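# Snack Bin Sorting, Spring Round

9 May 2022 - the lime-green bin came out again, and I couldn't be happier about it!
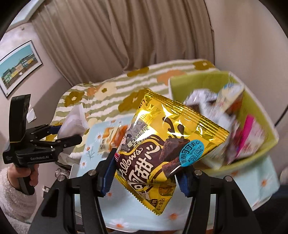

I've been keeping this gallery going for 2 years now, and snack sorting is still my favorite chore in the house (yes, I have a ranking). Everything gets tipped into one bin, then goes back on the pantry shelf by type - sweet on the left, salty on the right, anything with chocolate at eye level where I can reach it.

**The gold bag.** Cocoa-filled pillows! "With rich cocoa filling," it says on the little blue badge, and I love that big swoopy brown lettering on shiny gold foil.

**The bin.** Lime green, and a great size for a table. A white wrapper, a bright pink pack, a pale blue and cream box - so many colors in one place.

**The tablecloth.** Daisies and orange flowers on light blue. It makes any job feel like a picnic, and there's even a daisy print on one of the snack packages!

Next round goes up in June, when I'm hoping to tackle the tea drawer.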